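Section 4: Setting up a staff profile page

This section covers adding an agent or property manager to the public Team page in Clusura. It assumes the office record has been created (Section 2) and that you hold Office Editor rights or higher. For listing pages, see Section 5.

4.1 Before you start

Have the following ready:

The person's display name, as it should appear to clients.
Job title, from the approved list for your office.
Licence or registration number, where the person handles sales.
A biography in plain text.
Direct telephone number and work email address.
The areas they cover, using the area names in Emero.

Note: Area names must match Emero letter for letter. "Alemayehu Road" and "Alemayehu Rd" are read as two separate areas, and listings filed under one will not show on a profile linked to the other.

4.2 Creating the record

1. Sign in and open Office, then People.

2. Select Add person. A blank record opens with the status set to Draft.

3. Type the display name. Do not add letters after the name in this field. Qualifications go in the field beneath it.

4. Choose a job title from the list. If the title you want is missing, ask your administrator to add it under Office settings. Free text is not accepted.

5. Enter the licence number without spaces.

6. Select Save draft. Clusura gives the record a profile number, shown at the top right of the form. Profile 417, for instance, will have an address ending in /team/417 until you set a short name in step 7.

7. Under Page address, type a short name in lower case. Use hyphens between words. Select Check to confirm that it is free.

Caution: Once a profile has been published, changing the short name breaks any links printed on boards, cards and window sheets. The old address is not forwarded.

4.3 Entering the biography

1. Open the Biography tab.

2. Paste the text using Paste as plain text. Text pasted directly from a word processor keeps hidden spacing, and this can push the contact block down the page on a phone.

3. Check the counter below the box. The limit is 1000 characters including spaces. Text over the limit is saved in the draft but cut from the published page at the last full word.

4. Enter a summary line. It appears on the Team page under the name and in search results within the site.

5. Select Preview and read the page at both widths.

The biography should be written in the third person. Office policy usually covers what may be said about past sales, awards and family; Clusura does not check for this. It does check for telephone numbers and web addresses in the biography and will refuse to publish if it finds either. Put them in the Contact tab.

Note: If the person works in more than one office, write one biography only. The second office displays the same text. To show different wording you must create a second record, and enquiries will then be counted separately in the monthly report.

4.4 Contact details and enquiry routing

1. Open the Contact tab and enter the direct number with its area code.

2. Enter the work email address. Personal addresses are rejected unless the administrator has allowed the domain.

3. Set Enquiries to one of the following:

Direct. Messages go to the person only.
Shared. Messages go to the person and to the office inbox.
Held. Messages go to the office inbox and are passed on by hand.

4. If you chose Direct, enter a cover contact. After 2 working days without a reply, the message is copied to the cover contact.

5. Select Send test. The test message carries the word TEST in the subject line and is left out of reports.

Caution: Do not use Held for a person with live listings in the Ikevness lettings feed. The feed sends viewing requests straight to the profile, and a held request does not reserve the viewing slot.

4.5 Linking listings

1. Open the Listings tab and select Link from Emero.

2. Tick the areas the person covers. Current listings in those areas appear below.

3. Clear the box beside any listing handled by a colleague.

4. Choose the sort order. Newest first is the default.

5. Select Save draft again. Links made in this tab are lost if you leave it without saving.

Withdrawn listings drop off the profile overnight. Sold listings stay for 14 days with a Sold label, then move to the archive. To keep one on show for longer, open the listing itself and set Display after sale to Yes.

4.6 Publishing

1. Return to the Summary tab. Any field marked in red must be completed.

2. Select Submit. If your office uses approval, the status changes to Waiting. Otherwise it changes to Live.

3. Open the public page in a private browser window and check the name, title and telephone number. 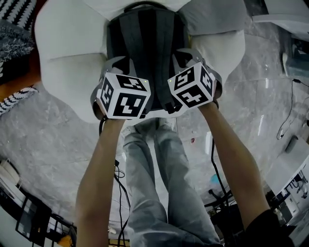

Clusura Documentation Desk
Technical Author, Property Systems

If the public page still shows the old version, select Refresh page cache in the Summary tab and reload. Do not submit the record a second time while it is at Waiting, as this places it at the end of the approval queue.

4.7 Removing a profile

1. Open the record and select Retire.

2. Choose the person who will take over open enquiries.

3. Choose what visitors to the old address will see: the Team page, or the new contact's profile.

4. Confirm. The status changes to Retired and linked listings move to the new contact.

Retired records can be restored by an administrator. Deleted records cannot. Use Delete only for drafts created by mistake.

For office opening hours and holiday messages, go to Section 6.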